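Veltasard Fruit Ripening Cabinet

Catalogue section: Cold Room and Produce Handling
Manufacturer: Veltasard
Order code: Villo 872
Availability: Made to order

Overview

The Villo 872 is a free-standing ripening cabinet for bananas, plantains, mangoes and other fruit that continues to ripen after harvest. It is intended for school kitchens, hospital catering departments, hotels and independent greengrocers which receive fruit green and need to bring it forward on a known date.

The cabinet holds its interior at a set temperature and humidity and exchanges the air at intervals chosen by the user. It has 3 compartments, each with its own door, sensor and programme, so that one delivery may be held back while another is brought forward. Each compartment accepts standard produce crates without repacking.

Ripening and holding

Bananas are generally best received at the hard green stage. Fruit which arrives with colour already showing should be placed in a separate compartment, as the gas given off by riper fruit will bring on the remainder sooner than planned. Crates should be stacked with a gap at the back wall to allow air to pass.

The control panel offers a slow, a medium and a fast programme, together with a holding setting for fruit that has reached the required colour. Programmes may be altered by the user and stored under a name. A lock prevents changes during a cycle.

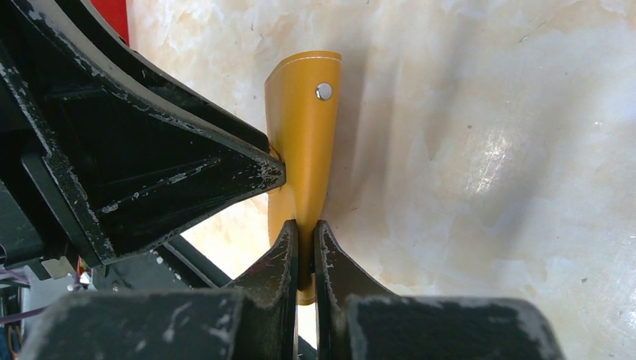

Condo, replying to the enquiry form, asked whether plantains and dessert bananas could share a compartment, and added that their kitchen had been doing so for a whole term with mixed results: the bananas were ready by Tuesday and the plantains were still too firm for the menu.

The two should be ripened separately wherever space allows. Plantains take longer to soften and are often wanted at a different stage, depending on the dish. Where a kitchen has only one compartment free, the plantains should be loaded first and the bananas added when the plantains begin to turn.

Construction

The outer casing and inner lining are stainless steel. Door seals are of the push-fit type and can be replaced without tools. Shelves lift out for washing, and the floor of each compartment slopes to a drain at the front. The cabinet stands on lockable castors as supplied; fixed feet may be specified at the time of order.

Technical details

Width: 700 mm per compartment
Compartments: 3
Doors: solid, left or right hung
Power supply: single phase, 230 V
Controls: push button, with display on each door
Drain: front, one per compartment
Price: £3,440, excluding VAT and delivery

Cleaning and care

Compartments should be emptied and wiped down after every cycle with warm water and a mild detergent. Bleach and abrasive pads must not be used on the lining. The air filter is behind the lower grille and should be changed every March and at any time when the display shows the filter symbol. Customers with a service agreement will receive replacement filters by post.

Delivery and installation

Delivery is to a ground floor entrance. Customers are asked to measure all doorways and corridors before ordering and to inform us of any steps or lifts. The cabinet requires a level floor and should not be placed beside ovens, dishwashers or radiators. Connection to the drain must be made by a competent person and is not included in the price.

Accessories

Spare shelf, single
Fixed feet, set
Replacement door seal
Air filter
Crate trolley by Đinh, suitable for use with all cabinets in the Villo range

Warranty and returns

The cabinet is covered for parts and labour under the standard Veltasard warranty. The warranty does not extend to seals, filters or damage caused by unsuitable cleaning products. As each cabinet is made to order, cancellations can be accepted only before production has begun. Damage in transit should be noted on the delivery sheet and reported to the sales office before 5 p.m. on the next working day.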